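The Blue Cloths: Pictures from Our October Folding Table

Welcome, and thank you for stopping by! This page has grown out of the small gallery we used to keep pinned up by the door at Gbeho, our kitchen and sewing room in Lutport, until the pinboard got so full that Gifty Agbeko said it was either a second board or a page on the internet. Here we are, then. I've kept the words fairly short (for me, anyway) and put them between the pictures, so you can scroll along with a cup of something.

This batch is all about the blue cloths. If you've eaten with us you have had one in your lap or under your bread. Araba Bawa bought the fabric as a single bolt in Drerthorpe, and she and Evie Penrose cut and hemmed 32 cloths out of it over the late summer, mostly in the evenings with the radio going. 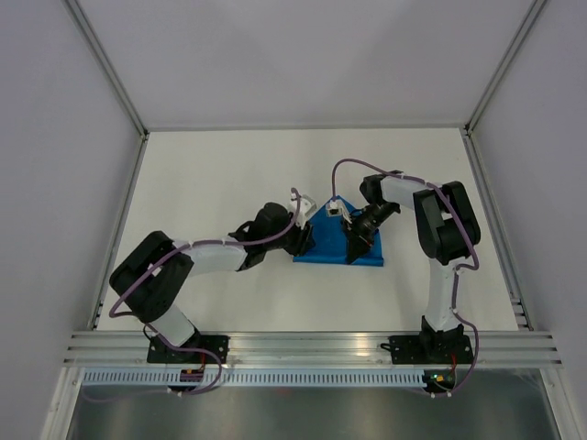

Blue cloth on the white table, lying flat in a triangle.

A triangle is where a lot of our folds begin, and it's the one I always teach first. Corner to corner, smooth it from the middle out with the flat of your hand, and don't fuss if the points miss each other by a hair. Mohammed-Awal Opoku fusses. He learned from his aunt, who ran the dining room of a guesthouse and would shake out a whole stack if the top one was crooked, and I have to say his napkins do sit beautifully on a plate. Mine have what Evie kindly calls character.

We've been asked about the color more than anything else. It was sold to Araba simply as bright blue, and it was a good deal brighter than any of us expected when the parcel was opened. I had been hoping for something quieter, a gray or maybe a soft green. By the second supper I had come around completely. It looks so cheerful against white!
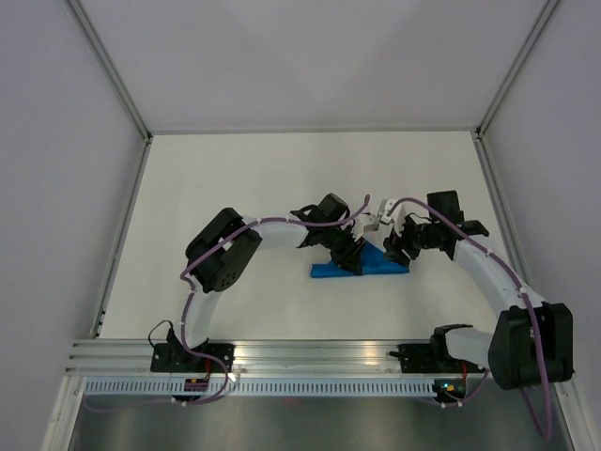 Once you have the triangle you can go in all sorts of directions. Roll it from the long side and you get something neat to tuck beside a fork. Bring the two outer points in and you have a pocket, good for a spoon or a little card with the menu on it. For the bread baskets we just lay the cloth in loosely and flip the corners over the top, which keeps the rolls warm for as long as rolls ever last in this company. Kwabena Appiah has a fold of his own that he does with his eyes on the soccer game, and he has never once managed to show it to us slowly enough to copy.

A few people wrote in about washing. We do them warm with the aprons, a small scoop of Ultex, and then out on the line if the weather allows. Pull the hems straight while they're still damp and you can skip the iron most weeks. They do wrinkle a bit, and I've decided I like them that way. If you want them crisp for a birthday or a holiday table, press them on the back and let them cool flat before you stack them.
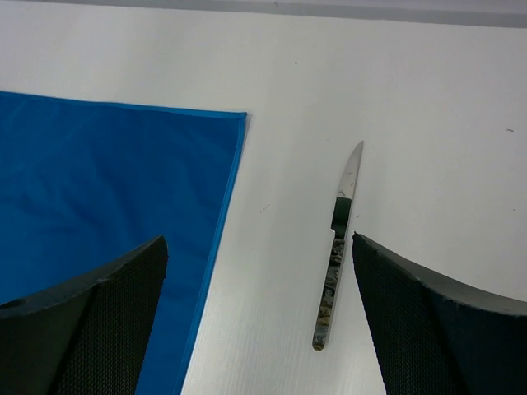
The hems are Evie's work, and she would want me to tell you that she redid 6 of them after the first wash pulled the corners out of shape. She stitches a narrow border now and goes slowly around each corner, and we haven't had one pucker on us yet. As for knives, we keep the small ones for fruit and cheese, and whoever lays the table sets them out last, after the cloths are down and the bread is cut.

There are 2 cloths put aside as spares, and enough left on the bolt for a runner if Araba can be talked into it. She says she'd like a rest from blue first. The next gallery will be the soup bowls, as soon as Gifty has sorted through her pictures.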